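21 October 2025

Up at six, rain until lunch. I finally started on the boxes from the Trostwood sale, which have been sitting in the hall for long enough that I had stopped seeing them. Lot 411, play kitchen and sundries, one price for the whole thing. The sundries turned out to be most of it.

The kitchen itself is a Bachmann, the short kind with two burners and an oven door that sticks. One hinge is bent. I took the door off and straightened the hinge in the vise, then put it back with longer screws. It still sticks but it closes. The knobs are fine. I washed the whole thing down with dish soap and left it by the radiator.

After that I went through the food. A lot of it was no good. The bread had been chewed, the lettuce had gone brittle and came apart in my hands, and there was a bag of something that may once have been grapes. All of that went in the trash. The rest went into the sink in batches with warm water and a soft brush, then onto towels. I should have started with the towels, because I ran out and had to use the bath mat.

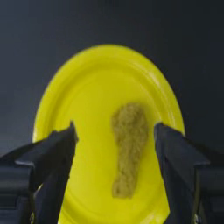 The plates were easier than the food. They only needed a wipe, and the old price stickers came off with cooking oil. I want each plate to go out with something on it so the children know what the set is for, and I tried a few pairings before I settled. The bright yellow one has a good raised rim, and with a single crumbed piece lying in the flat of it, it looks like a dinner. The brownish coating stands out well against that much yellow. I tried it with two pieces and it looked crowded, so one it is. The yellow plate goes in the first bin, near the front.

Lunch was soup from the freezer. Called the Urkell office to ask if the playroom still opens in November. It does, but the shelving is late. They have put me down for 22 bins and I told them I had enough to fill them, though I had not checked. I checked afterward and I do, if I am not too strict about what counts as a vegetable.

In the afternoon I did the meat and fish. Most of it had no maker's name. A few pieces were stamped Nundosetti on the bottom, and those are heavier and better made, with the color all the way through. I set them aside for the cooking corner, where they will get the most handling. The fish are all the same fish. The drumsticks took longest because the dirt gets down into the folds and a cloth does nothing. An old toothbrush works. I did the thick end first and then the thin part.
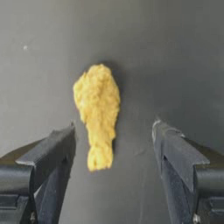

Yellow drumstick, for the cooking corner.

I wrote everything in the notebook as I went, one line per item, with the bin number next to it. The last number in the book tonight is 133. There are two boxes left, the small one with the pans and the one that rattles.

Paid the electric bill, $606, which covers the summer too because of the mix-up with the meter. I had the money put by, but it was still unpleasant to write down.

Leftover soup again for supper. The radiator dried the kitchen but also lifted a strip of the trim along the counter, so that needs glue tomorrow — the good glue, the cheap one yellows. Need to buy clips, more towels, labels for the bins. Bed at ten.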